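Filed under: Table & Linens > FAQ
By the Pernness shop desk, April

Cutlery rolls: quick answers

Short ones, we're busy. Anything missing, ask at the Birton counter.

What size napkin do I need?
Big. 21 inches square is what we sell most of for rolling. Smaller cocktail ones won't close over a spoon handle, don't bother.

Paper or cloth?
Cloth for sit-down. Paper's fine for a picnic, use the thick kind and a band.

Do I iron first?
Iron, yes. Starch, up to you. Too stiff and the folds spring back open.

Can I mix cutlery?
Sure. Colored handles next to gold spoons look good on a gray napkin. Just keep the lengths close or the roll goes lumpy at one end.

How far ahead can I roll them?
Night before is ok. Longer than that and the creases set, plus they pick up dust. Store in a lidded tub, flat, not standing up.

My rolls keep coming undone.
Too loose at the start, usualy. Pull the first fold snug, then tuck the tail under. Ribbon or twine if it still won't hold.

Will gold-colored cutlery scratch?
It can. Lay the pieces side by side with a bit of cloth between. No scouring pads, ever. Dishwasher depends on the set so check the box it came in.

What does a set of napkins cost?
The Erkgate plain ones are 39 for the dozen, hemmed. Lý weave is 99, heavier, takes longer to dry. Order no. for the plain gray is 2278.

Where does the cutlery go before I close it up?
On a slant along the cloth, spoon too, and bring the end over the handles. Leave teh bowl of the spoon showing if you like the look.

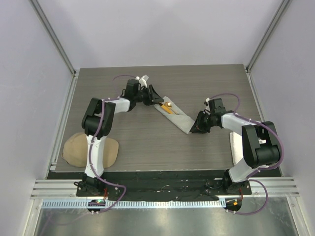 Returns
Unwashed only, with the tag on. Bring the receipt.

Last updated: Tuesday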